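Student Robotics Club, Nisemstead: The Ball Sorting Project

Gallery posted 09/12/2022

The club picked ball handling as its project for the year, with the Wenex grant paying for parts. The pitch promised a system that would clear a tub of ping-pong balls faster than a person could. I have my doubts. A six-year-old can empty a tub in a few seconds and doesn't need 51 pages of setup notes. Still, the students wrote those notes themselves, and most of the code too, so it seemed fair to put the work up and let people judge.

The target set in February was 200 clean picks without a reset. The Sarmiento team next door says it has passed that number. We have only their word for it, and their log has gaps. Ours stands at 321 attempts, a figure that sounds better than it is, as the log doesn't separate good picks from bad ones.

The tub and the balls, at the bench: 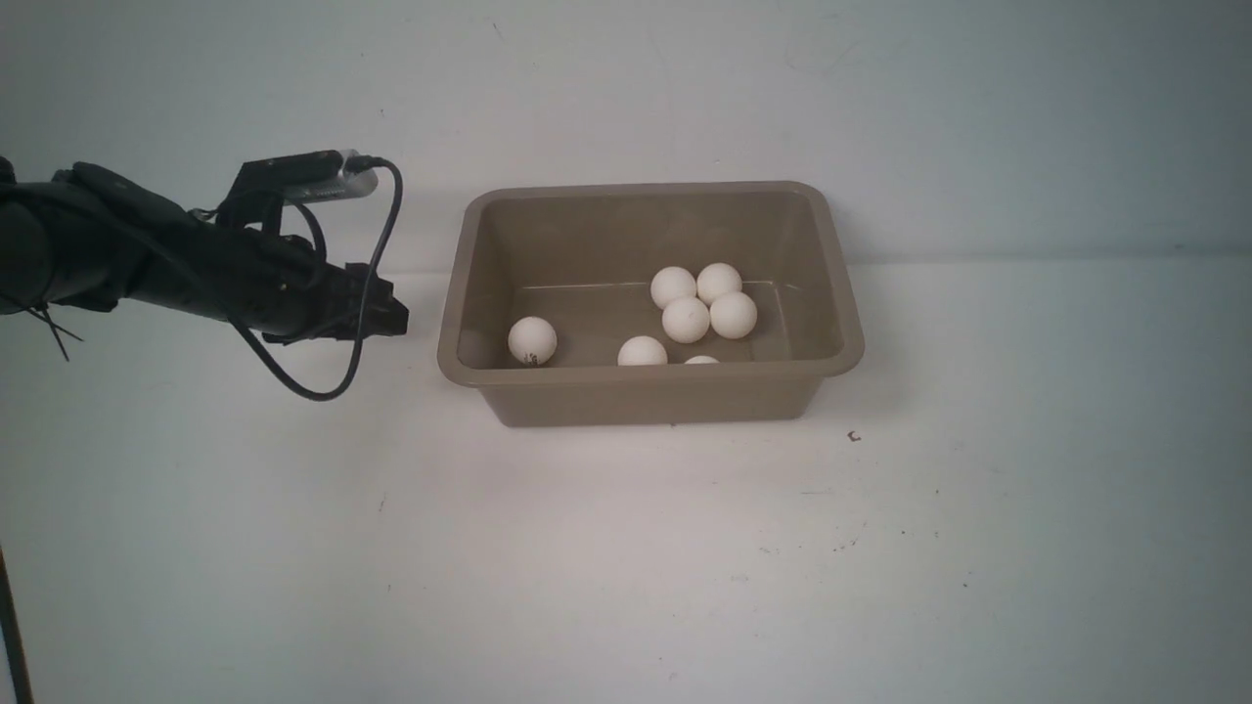
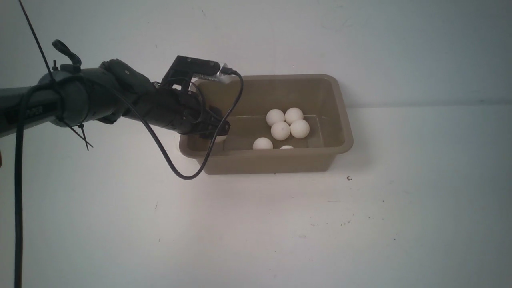
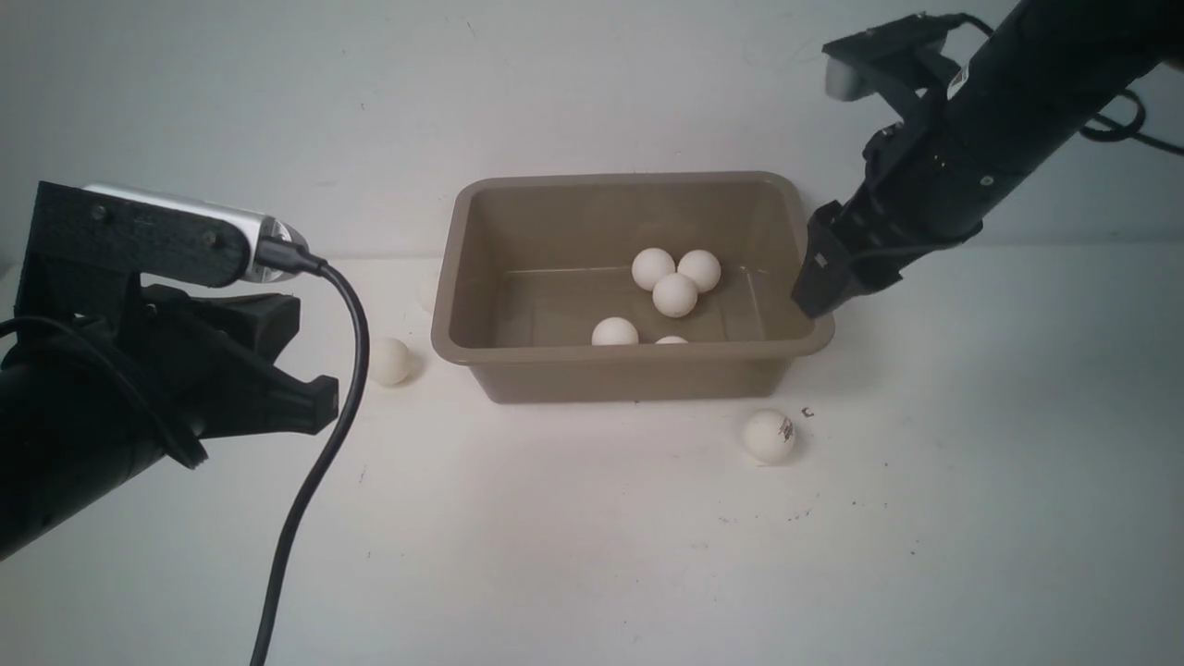 White balls and a tub in some shade of tan or taupe in all three. The last one has both arms in it, with balls on the table as well as in the tub.

Is the system ready for the Tranville meet?

It can be entered, but I wouldn't expect it to place. The rules allow 2 runs per team, and the students have never finished a pair of runs back to back without stopping to change something in the code. The judges also use their own table and their own lights, and the club has tested under one set of lights only.

The students disagree with me on this and have entered anyway. They think the grip timing is the only real problem left. I think the timing is the problem they like working on, and that finding the balls in the first place deserves more of their hours. The entry form is in, the fee is paid, and the next open bench session is listed on the club calendar. Parents are welcome. Please use the side door.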